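Another "habitable" planet, and I'm not packing

March 14, 2023

My brother-in-law sent me a link last night with the subject line "They found one!!" What they had found, according to the headline, was a second Earth. I read the article twice, then went looking for the paper it was based on, and the second Earth shrank quite a bit on the way.

The planet goes around a small red star 211 light-years from here. The team picked it up from dips in the star's light, so they have a decent idea of how wide it is. They don't have a mass. Without a mass you can't say if it's rock, or water, or a small core under a fat blanket of gas. The paper says so plainly on its second page. The article has a painting of a coastline.

I have nothing against paintings. I do have something against the word "habitable," which astronomers use to mean that a planet gets a certain amount of light from its star, and which everybody else hears as "bring a jacket." Venus sits close to the edge of that zone by some definitions, and Venus would melt lead.

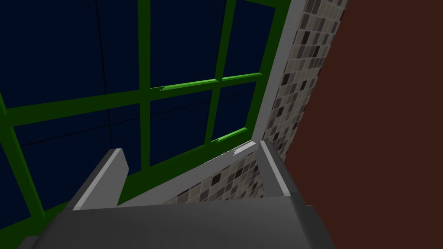 Then there's the star itself. Small red stars flare, especially when they're young, and a planet close enough to stay warm is close enough to get hit. Can it hold on to its air through that? Maybe. I've read good arguments both ways, and I don't think anyone can settle it from a light curve.

Juraj Vávra, who ran the star parties in Jornisbridge when I lived there, used to keep a folder of these headlines. He'd write the planet's name on the front and the follow-up result on the back. Most of the backs were blank – the news had moved on before the follow-up came in.

I'd like to be wrong on this one. The team has asked for more telescope time to get the mass, and their next observing run starts in April. If they get a solid number and it looks like rock, I'll write another post and eat some of this one. Until then I've told my brother-in-law it's a dip in a graph, and he has stopped answering.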